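Open afternoon at Vangate

In October 22 of us went to see the robot workshop at Vangate. Halyna Holovko met us at the door and split us into two groups, as the room is small.

The first half hour was spent at a screen. Before any new task goes to the real arm, the team runs it in simulation, with a black two-finger gripper working over a wooden table of everyday things. Halyna had a white mug lying on its side and a cake ball with coloured sprinkles further back — round items are harder to hold than they look, she told us.
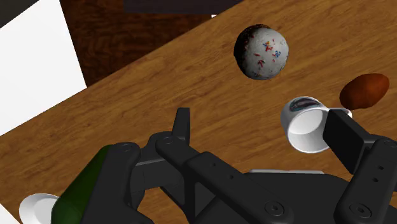
Trying the controls

After tea, members took turns steering the simulated gripper with a hand controller. Each turn lasted 5 minutes. Koval, the program they use, keeps a record of every attempt so it can be played back later.

The next visit is to Anduvska, from 2 until 4 in the afternoon. Please give your name at the desk if you would like a place.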